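Truretti school kitchens to reopen after repairs

Families at the Truretti school will have hot lunches again starting Thursday, the district said, after repairs to the building's gas line were finished ahead of schedule.

The line was shut off in November when a maintenance crew found a leak behind the main kitchen. The school has 477 students, and 449 of them are signed up for the lunch program. They have been eating cold meals packed at the Emen middle school and driven over each morning.

"The kids have been patient, but they are tired of sandwiches," said Ekaette Oyewole, the principal. "So are the teachers."
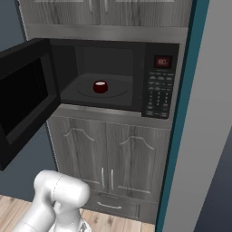
The repair itself cost less than the district had feared. Ramiro Barroso, who manages buildings for the district, told the school board that the contractor, Mfinanga, replaced 50 feet of pipe and two shutoff valves. The old pipe had been in the ground since the school opened in 2000, he said, and had rusted where it passed under the loading dock.

Board member Ga-eun Song asked whether other schools have the same kind of pipe. Barroso said one does, the Imska elementary school, and that it will be checked over the winter break. If the pipe there has to come out, the work would be done in summer so that lunches are not interrupted.

The first hot menu will be chicken and rice, with a bean stew for students who do not eat meat. Parents who stopped their lunch payments during the shutdown need to sign up again at the front office. Credits for hot meals that were not served will be added to accounts by the end of the month — no form is needed. 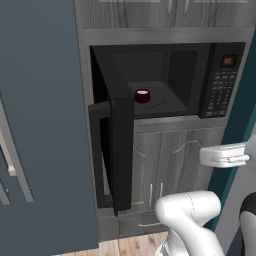
A built-in microwave with its door open.

The board also heard from Do-yoon Cheon, a parent, who asked that families be told sooner the next time a kitchen closes. Many learned of the shutdown from their children, he said. Oyewole said the school will send text messages as well as letters from now on.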